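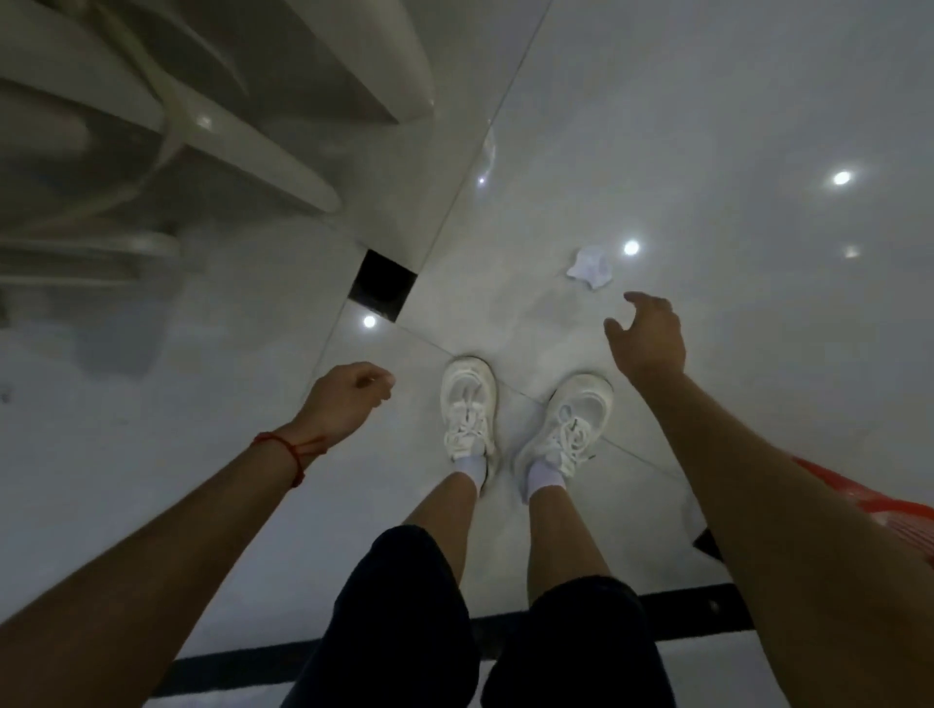
1/ ok robotics club thread, people keep asking what we're doing this semester. Typing between classes so bear with me. 02/05/2018

2/ Short version – the Futthorpe club is entering the Vadetti house chores round. Two tasks. Pick trash up off a floor, and fold a small cloth. Robot has to do both with no one touching a keyboard.

3/ Our robot is Prirker. Two arms, wheels, a camera up top. Left arm is newer than the right one and you can tell. The right shoulder makes a noise we have all agreed to ignore til March.

4/ We split into floor team and table team. I'm on both bc I said yes twice at signup

5/ Floor team first. Shiny tile is terrible for us. Every ceiling light is also ON the floor, and Prirker's detector loves a bright round blob. It reached for a reflection all of last meeting. Very gentle reach too, nice approach angle, closed on nothing.

6/ Paper is white, glare is white, tile is pale gray. So color is basically out. We're trying the trick where you move the camera a bit and look again – the paper stays put on the tile, the reflection slides. Worked on the laptop. Have not run it on the robot yet.

7/ Also grout lines. Edge finder picks up every single one. Somebody suggested masking anything dead straight and that got rid of most of them, plus one shoe.

8/ Training clips: the rules let you submit up to 2000 for each task. We are at 79 good ones for the floor. I know. I KNOW. It goes slow when you have to redo the ones where your hand blocks the whole view

9/ Tip if you're doing clips for your own team – look down at the thing BEFORE you reach and keep your head there. Half my early ones are a great view of my own knees and then a hand leaving.

10/ Now table team. Cloth is so much harder than paper. A balled up tissue you can grab pretty much anywhere. Cloth you have to find a corner, and then you have to find another corner, and by then the first one has moved.

11/ What we settled on for the demos:
– find two corners
– pinch, don't grab
– lift it clear of the table and hold so the camera gets a look
– lower, fold, press flat
We do it by hand first, same order every time, then Prirker gets it.

12/ We went with checked cloths on purpose. With a plain one the software can't tell a wrinkle from nothing. With a grid, the lines bend where the fabric bends, so you get the shape kind of for free. Thin ones sag a ton though. You hold up both corners and the middle just goes.

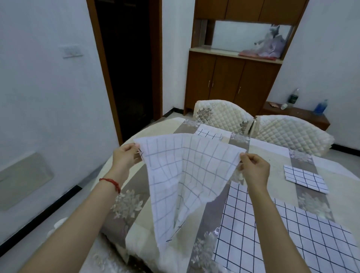 13/ The pale grid is giving us trouble next to the dark navy one. Navy lines get picked up fine. The gray ones drop out as soon as there's a fold, and the program decides the cloth ends there. Might bump the contrast before it goes in, might just use more dark cloths. Opinions welcome

14/ Patterned tablecloth underneath was a fight. I wanted plain. Table team said a real house has stripes and leaves and whatever all over the table, and the Vadetti judges bring their own cloth anyway. They won. Scores dropped a bunch that day and have come back maybe halfway.

15/ Someone asked about the grippers. Rubber fingertips, we cut them down ourselfs. Old ones were too fat to get under an edge. New ones get under it but peel off if you drag them on the table. Glue recs please, superglue went brittle on us

16/ Budget question, also got this one a lot: we had 40 dollars left after the motor. It is now fingertips and zip ties.

17/ Where to find us: James Hall basement, the room past the vending machines, after last period. You don't need to know how to code. We need people who can fold things the same way over and over. Seriously, bring homework, take turns.

18/ Next up – run the glare fix on the actual robot, get more floor clips, retry the gray cloth with contrast up. Will add to this thread when theres something to add.

19/ oh and if you borrowed the long charger cable from the cart please put it back, the short one doesn't reach Prirker unless it's parked in the doorway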